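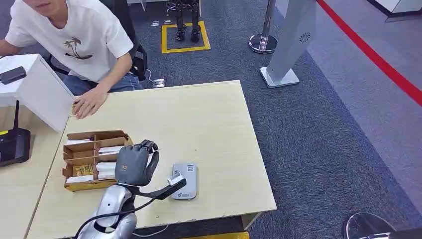
Can an old cast marker be copied if the foundry pattern is gone?

The surviving marker can serve as the pattern, provided the lettering still stands clear of the background. Where the original is missing, a new pattern is drawn from dated photographs and the recorded text.

Flekirard 404 Cast Roadside Marker

The 404 is a two-sided cast aluminum marker for historical sites, cemeteries, mill remains, former school lots and town squares. It is sold to historical societies, municipalities and property owners who need a permanent sign that can be read from a car at low speed or from the sidewalk. The plate, post collar and locking pin are supplied as one set. The post is ordered separately in painted steel or galvanized steel.

Text capacity
Each face holds a title line and up to 7 lines of body text. The two faces may carry the same text, or the second may continue the first. A continued text should end the first face at a full sentence. Dates are set in the same raised letter as the body. Accented letters are available in both upper and lower case and must be shown on the layout form.

Crest
A town seal, society emblem or simple line drawing can be cast above the title. Submit it as black line art. Halftone photographs cannot be cast and are returned. Seals with very small lettering around the rim are usually redrawn with the rim text left out, and the customer signs off on the redrawn version before the pattern is cut.

Finish
Background: Birkine dark green, Birkine dark blue, brown or black, baked on. Letters and border: ivory or bare metal. Bare metal letters dull with exposure and lose contrast first on the side facing the weather. Ivory is the better choice for shaded sites.

Post and mounting
Standard post height is 60 inches above grade to the bottom of the plate. The post is set in concrete below the local frost line. Check with the utility locating service and the road authority before digging. For masonry walls, order the Folska flat bracket, which takes a one-sided plate only. The bracket does not fit markers cast before the collar was redesigned.

Replacement of older markers
Orders that match an existing marker need a rubbing or a straight-on photograph of each face, the overall width and height, and the diameter of the post. If the original is sent in, pack it face to face with cardboard and do not clean it first. Shrinkage in the metal makes a direct copy slightly smaller than the original. When the copy must fit an old collar, request the enlarged pattern on the order form.

Proofs and lead time
Layout proofs are checked by Khrystyna-Mariia Skoryk. Spelling, dates and family names are the customer's responsibility after the proof is signed. Casting takes 4 weeks from signature. Repainting kits for the Shetty and Flekirard plates ship from stock.

Care
Wash with plain water and a soft brush. Do not sandblast, and do not use wire wheels on the letters. Road salt should be rinsed off the collar in March or whenever the shoulder is clear. A loose pin can be replaced without removing the plate.

Order forms and bracket drawings are available from Itziar Calvo, marker sales. Page revised April 1, 2022.

Shares 7 | Comments 4

Contact | © Flekirard | Back to top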